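Drurnbridge Hallway Words

Version 2, updated 19/03/2025

I started this list because my gran's word for the bit of floor just inside the front door isn't in any dictionary I own, and I wanted to know whether other families had one. They do! Drurnbridge people, it seems, have a word for every corner of the hallway, and most of them disagree with next door.

What's in it

One file, words.csv, with 506 rows. Each row is a word or phrase somebody uses at home for a thing or place near the front door: the mat, the coat pile, the drawer of dead keys, slippers, the draught. Columns are word, meaning, street, age_band and notes. The notes column is a mess and I'm rather fond of it.

Version 1 had 496 rows. The ten new ones came in after I put a card up in the Zilton Road library, and six of those are for slippers, so that section is getting a bit top-heavy (baffies, sliders, scuffs, pad-abouts and so on).
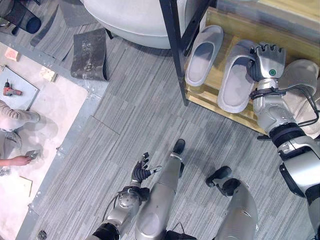 Spelling is the hard part. Most of these words have only ever been said out loud, so I wrote down what people gave me and left it alone. If two households spell the same word differently you'll find two rows – please don't merge them, I did that once in October and spent a whole evening undoing it.

Known problems

The age bands lean old. Only 40 rows come from people under thirty. The 60 rows marked "Myklebust Terrace" were gathered at one street party and I suspect some neighbours were copying each other. A few meanings are blank where I couldn't read my own writing.

Opening it

It's plain UTF-8 with commas, and any spreadsheet should manage. I tidy mine in Jevo, a little table editor I like, so if you see a stray column called jv_order, ignore it or delete it.

Using it

Do what you like with it, school projects included, as long as you don't try to work out who said what. Corrections are welcome on the issues page, and please tell me which street you're on.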